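Section 4 – Filling and first run

Read Section 3 first if the tank isn't on its stand yet. A full Curnby weighs too much to shift. Don't try.

Before you start

Stand level in both directions – spirit level on the rim, not on the shelf.
Cabinet doors open and close freely. If they stick now they'll stick worse full.
Filter unplugged. Heater unplugged. Lamp can stay on.
Towels. More than you think.

4.1 Rinse the gravel

1. Tip one bag at a time into a clean bucket. No soap, ever.
2. Run water in, stir by hand, pour off. Repeat till it pours off mostly clear. The black gravel takes longest.
3. Lay it in the tank gently, sloping up toward the back. A small plate on top stops the water digging a hole.

Note: the Wirnard planting soil is NOT rinsed. Goes in dry, straight from the bag, gravel over it.

4.2 Fit the filter

1. Push the intake strainer onto the long tube until it clicks.
2. Sponges in the basket, coarse at the bottom, fine on top. Ceramic rings go in last, in thier net.
3. Wet the lid seal with a finger. Close both latches together. One at a time pinches the seal and you'll get a slow drip in the cabinet.
4. Hang the filter hoses so the lowest part of each power cord is below its outlet. Drip loop. Do the heater cord the same way.

CAUTION: Don't switch the filter on dry. Not even for a second to see if it works. The shaft is ceramic and it cracks.

4.3 Fill

1. Mark the full line with tape, 2 inches below the rim.
2. Clamp the fill hose at the tank end. The other end goes on a tap – cold, slow. Check for drips at the tap before walking off.
3. Fill onto the plate. Stop at half way, look under the stand for water, wipe a dry tissue along every seam.
4. All dry? Carry on up to the tape. Stay in the room.
5. Tap off first, then lift the hose out of the tank. Leaving it under water can siphon the lot back out. 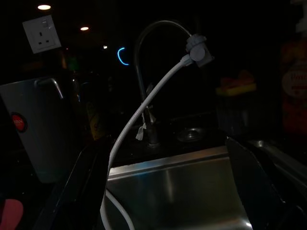 4.4 Conditioner

Tap water has chlorine in it. Dose for the whole tank, not for what you think went in after gravel. One capful per 200 liters, stirred in with a clean jug. Wait a few minutes before any live bacteria go in.

4.5 First run

1. Open both filter valves. Water should come down the intake by itself. If not, press the primer until it does.
2. Plug in the filter. It'll rattle and spit air. Tilt it a little side to side. Should quiet down by evening.
3. Leave the heater in the water for half an hour before plugging in. Set it, leave it, check tommorow.
4. Lamp timer to eight hours at most. Longer gets you algae.

Still rattling on the second day – lid off, look for a twisted ring net. Part 695 is the replacement impeller if the shaft did crack, see Section 9.

4.6 No fish yet

Run it empty of fish until ammonia and nitrite both read zero. Takes weeks, around a month for most people. Test every Saturday and write it in the table at the back. Cloudy water in the first week is normal, leave it alone.

Questions on setup: ask for Jyoti Dwivedi at the Curnby help desk, have the serial number ready (underside of the lid).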